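How to sort your Trarley cards before you build a deck
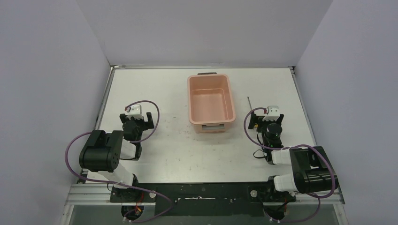

Trarley decks have 40 cards, and new players often choose them one by one from a mixed pile. I did this also, and my first decks were slow. Now I begin with cost. Put all cards of cost one and two together, then the middle costs, then the expensive ones. Cards you are sure you will not play can go in a plastic bin with a thick rim like the pink one on the white table, so they do not come back into the piles by mistake.

Next, take 16 cheap cards, 9 expensive cards at most, and fill the rest from the middle. Play three games before you change anything. If you often hold cards you cannot pay for, remove two expensive ones.

Thanks to Hilde Nijs for correcting my first version.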